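Foros > Automatización > Manipulación y pinzas > Visitas y jornadas

Jornada de puertas abiertas en Stesance: demostración de recogida de datos con pinza de mano

Noviembre de 2023 - hilo abierto por tornillo_m5 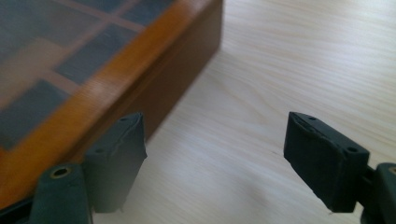 Puesto de manipulación: caja expositora con tapa de cristal y los dos dedos de la pinza abiertos.

tornillo_m5
Estuve en la jornada de Stesance y dejo mis notas por si a alguien le sirven. Había cola en la célula de paletizado, que es lo de siempre, así que pasé casi toda la mañana en la sala de manipulación fina. La presentación la dio Nneka Mohammed y la parte de taller la llevó Rakiya Idahosa.

El planteamiento: un operario hace la tarea con la pinza de mano, se graba la vista desde la propia pinza y con esas grabaciones se entrena la política que luego corre en el brazo. La geometría de los dedos es la misma en los dos casos. El brazo es un Kelell de sobremesa con control de par en las articulaciones. La pinza es de diseño propio, dedos paralelos, almohadillas de goma oscura intercambiables.

La tarea del día era colocar y reorientar cajas expositoras de madera con tapa acristalada. Según Mohammed, la escogieron por tres dificultades: el barniz, que varía el rozamiento de una pieza a otra; el cristal, que mete reflejos; y los compartimentos interiores, que confunden al detector de bordes si uno se empeña en usar detector de bordes.

Para el conjunto de esta tarea manejan 2000 demostraciones. Preguntados por la tasa de éxito, contestaron que la publicarán en diciembre con el informe completo. No insistí.

ana_rodamientos
Gracias por las notas. ¿Dijeron algo de la fuerza de cierre? Con madera barnizada y goma blanda yo he tenido marcas en el acabado a los pocos ciclos.

tornillo_m5
Limitan por software. El valor de consigna no lo dieron en la charla. Idahosa comentó en el taller que la pinza puede dar hasta 900 N y que para esta clase de piezas trabajan muy lejos de ese valor.

pac0_plc
¿900 N en una pinza de mano? Eso no me lo creo. El operario no va a sujetar un actuador así durante una sesión entera. O es otra pinza o te bailó una coma.

tornillo_m5
Tienes razón en preguntar, lo redacté mal. La cifra es la de la versión montada en el brazo. La de mano se acciona con gatillo y la fuerza la pone el operario. Comparten dedos y almohadillas, no actuador.

pac0_plc
Entonces no es la misma pinza. Y ahí está mi objeción principal a todo el método: si el operario aprieta con la mano y no hay célula de carga en el dedo, en los datos no queda registrada la fuerza. Se registra posición y apertura. Luego el brazo tiene que inventarse el apriete.

lmv_control
No tiene que inventárselo. Si controlas apertura con una impedancia razonable y la almohadilla cede, la fuerza sale de la deformación. Para piezas rígidas de ancho parecido funciona bien. Donde falla es en piezas deformables o con mucha dispersión de peso.

pac0_plc
«Impedancia razonable» es la parte del trabajo que nadie presupuesta. En mi planta la tuvimos que ajustar por referencia, y tenemos bastantes más de dos referencias.

ana_rodamientos
Me interesa más el ángulo de entrada. Mirando la foto, el dedo izquierdo está casi tocando el borde inferior de la caja y el derecho queda sobre la mesa, sin nada debajo. ¿La cogen por el canto o la empujan?

tornillo_m5
Las dos cosas, según la posición inicial. Enseñaron dos estrategias. En la primera, la pinza entra con un dedo a cada lado de una esquina. En la segunda se apoya la cara exterior de un dedo contra el lateral y se desplaza la caja sobre la mesa hasta dejarla orientada. La foto por sí sola no permite saber cuál de las dos tocaba, y no apunté el orden.

lmv_control
Empujar con la cara exterior del dedo es una fuente de problemas. Si el soporte no está pensado para carga lateral acabas con holgura en la guía. ¿Se sabe qué guía llevan?

tornillo_m5
En el brazo, guía lineal de bolas de McKinnon, patín corto. Pregunté por la carga lateral y la respuesta fue que revisan la holgura cada semana. En la de mano, casquillos.

lmv_control
Patín corto y empuje lateral. Bueno. Que apunten bien las revisiones.

mesa_7
Yo estuve en el turno siguiente y discrepo en una cosa. La segunda estrategia no la presentaron como estrategia, la presentaron como recuperación: solo se usa cuando la caja está demasiado alineada con el borde de la mesa y el brazo no puede girar la muñeca. Idahosa lo dijo al principio del taller. Si la tratas como equivalente a la primera sacas una idea equivocada de la proporción en los datos.

tornillo_m5
En mi turno no se hizo esa distinción, o yo no la recogí. Lo dejo corregido aquí: el empuje como maniobra de recuperación, según mesa_7.

ana_rodamientos
¿Y la tapa? Con cristal encima yo tendría bastante respeto a que la muñeca basculase y el dedo bajara sobre el vidrio.

mesa_7
Ponen un plano virtual por encima de la tapa y el controlador no deja que los dedos lo crucen salvo por fuera del contorno. La altura del plano se mete a mano al cambiar de modelo de caja. Pregunté si pensaban medirla con la cámara y Mohammed respondió que con los reflejos del cristal la profundidad no es fiable y que prefieren teclear un número.

pac0_plc
Primera decisión que me gusta de todo el hilo.

viruta
Una duda de principiante. En la foto los dedos tienen dos agujeros pequeños cada uno. ¿Son de fijación o es para sensores?

tornillo_m5
No pregunté por ellos. Por tamaño me encajaría fijación de la almohadilla, pero es suposición mía.

mesa_7
Tampoco lo sé. Lo que sí vi en el taller es el cambio de almohadillas. Se hace en frío, sin adhesivo, y vuelven a calibrar la apertura después. La calibración son cinco aperturas y cierres completos contra un patrón.

ana_rodamientos
En la cara superior de la almohadilla izquierda se aprecia una línea, o costura, algo deshilachada. Si es desgaste me gustaría saber con qué criterio las retiran.

tornillo_m5
El criterio que dieron es visual más una prueba de deslizamiento con pesa. No hay contador de ciclos. Lo de la línea no sé si es desgaste o el propio acabado de la pieza, con esa foto no me mojo.

pac0_plc
Sin contador de ciclos. Con 2000 demostraciones hechas con almohadillas en distinto estado tienes una variable sin controlar en todo el conjunto de datos. A mí en una auditoría me lo tumban.

lmv_control
Depende de lo que quieras. Para una política aprendida, que haya variación en el estado de la almohadilla puede ser hasta deseable, siempre que cubra lo que se va a encontrar el brazo. Lo criticable es que no esté etiquetada. Con la etiqueta podrías comprobar si influye. Sin ella, discutimos en un foro.

pac0_plc
Ahí estamos de acuerdo.

gonzalo_utillajes
Entro por otro lado. ¿Alguien preguntó por la comparación con una solución convencional? Para recolocar cajas rectangulares sobre una mesa, un útil con topes y una ventosa lo resuelve en una tarde. Nosotros montamos algo así con componentes Lunder para estuches de relojería y no hemos vuelto a tocarlo.

mesa_7
Ventosa sobre el cristal de la tapa: depende de que la tapa vaya cerrada y con pestillo. En las cajas de la demostración la tapa puede abrirse. Si la levantas por ahí, te llevas la tapa y dejas la caja.

gonzalo_utillajes
Pues por el lateral.

mesa_7
El lateral es madera barnizada. Posible, sí, con la ventosa adecuada. Pero entonces hay que girar la muñeca y vuelves al problema del borde de la mesa. No digo que no se pueda, digo que no es una tarde.

gonzalo_utillajes
Dos tardes.

tornillo_m5
La comparación salió en el turno de preguntas. Mohammed dijo que para una referencia única y tirada larga ellos mismos recomendarían utillaje fijo, y que el interés del método está en el cambio frecuente de pieza. No dio un punto de cruce en unidades. Se lo pidieron y contestó que depende del coste de hora del que graba.

gonzalo_utillajes
Respuesta correcta, aunque poco útil para hacer una oferta.

viruta
¿La iluminación estaba preparada? Lo digo por el cristal y por la mesa clara.

tornillo_m5
Luz de techo de la sala, sin difusor. Según Idahosa graban a propósito con lo que haya, y cambian de mesa entre sesiones para que el modelo no se agarre a la veta. En la demostración con brazo que yo vi bajaron la persiana una vez, a petición de un asistente, y el brazo siguió trabajando. Fue un solo intento, así que no le doy más valor.

lmv_control
¿Se puede descargar algo del conjunto de datos?

mesa_7
De momento no. Dejaron una lista de correo para avisar cuando salga el informe. Piden nombre y empresa.

ana_rodamientos
Apuntada. Si el informe trae la consigna de cierre y el criterio de retirada de almohadillas, lo copio en este hilo.

pac0_plc
Y la holgura de la guía, por favor.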